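Fold It on the Bed: Laundry Notes for September

The laundry room at McAlister House is open until 10 p.m. again, and with 301 units sharing the machines, the folding table is usually taken. Most residents carry their clothes back upstairs and fold on the bed. It works fine if the bed is made first.

Pull the cover up and smooth it before you put anything down. It doesn't have to be perfect. A plain cover in a light color makes it easy to see lint, stray socks and the small tags that come off in the wash. Then lay out one shirt at a time. For a long-sleeved shirt, spread it flat, bring the sleeves out to the sides, and press the wrinkles down with your hand before you start folding.

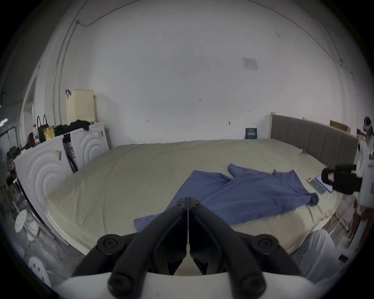
The unit 4C reply to last month's item was that long sleeves should be folded straight across the back and never doubled down, as doubling leaves a crease at the elbow that shows all day. Either way is fine for everyday shirts. For dress shirts, the straight fold is better, with the top button done up.

Clear small things off the bed when you can. Phones end up under the pile, and the Gandon front desk has a drawer for ones that came down to the machines in a bundle of sheets. Ask at the desk before you order a replacement.

Larger pieces need more room. Hold a corner of the cloth and pull it toward the side of the bed so the folds open up, then let it down and fold from there. If you have someone to help, take two corners each. Cotton does best when it is folded soon after the dryer stops. Leave it in the basket overnight and you will be ironing it.

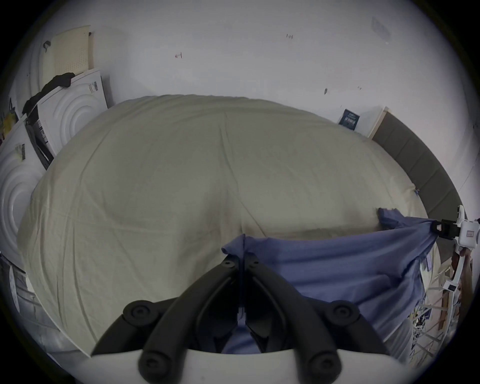
Blue cloth pulled out across the bed.

Finished stacks can go at the foot of the bed until you are ready to put them away. Shirts on the bottom, lighter things on top. The Cudska shelf units in the hall closets hold 30 pounds per shelf, so keep heavy blankets on the floor level.

When the clothes are put away, check the bed cover one more time. Run a hand over it toward the wall and tuck in the far side if it has come loose.
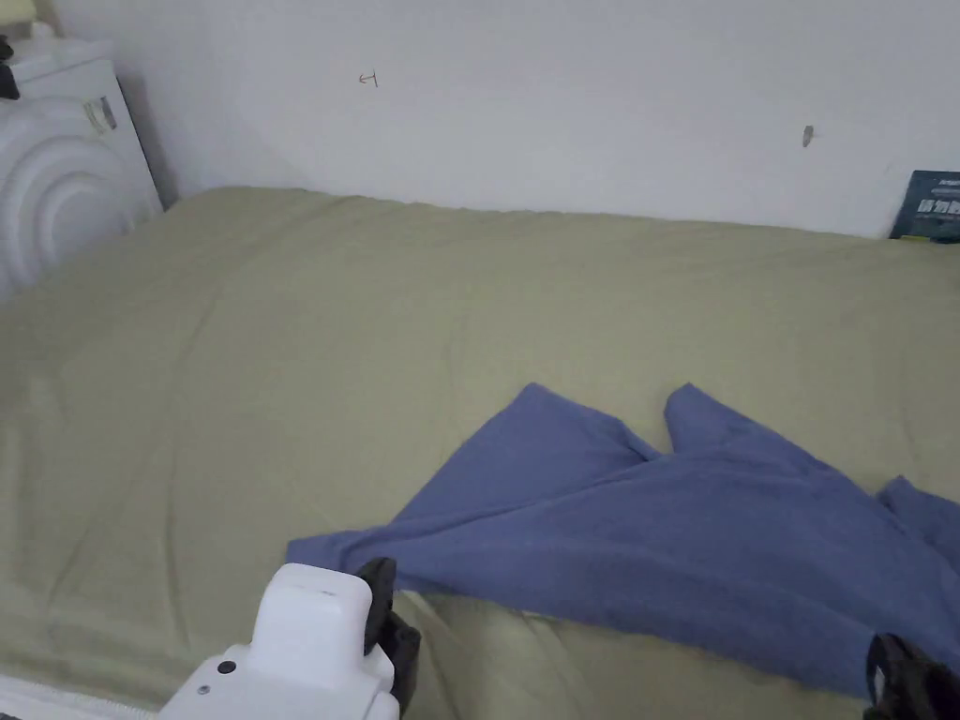
The bed with its green sheet, against the white wall.

Laundry cards can be reloaded at the Rirkex machine by the mailroom. The machine takes bills and cards but no coins. The second-floor dryers will be off Thursday morning for vent cleaning.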